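Darko Saves Giltska - mod FAQ

Updated 12/18/24

Which version do I need?
Build 600 or newer. Older ones crash on the map screen, dont bother.

Does it work offline?
Yes. Except the Irusport events, those need a connection.

How do I install?
Remove the old copy first. Install the apk, then drop the data folder where the game asks for it. Needs 700 MB free.

Will I lose my save?
Not if you used cloud save. Local saves go with the old copy. Back them up.

Stuck at Wavberg gate, door wont open
Need 2 keys. One's in the mill, other one is from the ferry quest. Talk to the guard again after.

Can I play on a tablet?
Should be ok. Text is small on some, change it in Options > Display.

How many chapters?
9 right now. Next one was planned for August, no new date yet.

Game is in the wrong langauge
Options > Language, then restart. Has to be a full restart.

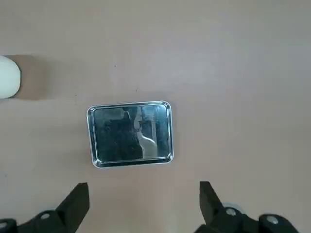

Comments

works on my phone thx, took two tries to install

ferry quest is bugged for me, the boat never comes

^ sleep at the inn first, then go back to the dock

any chance of controller support??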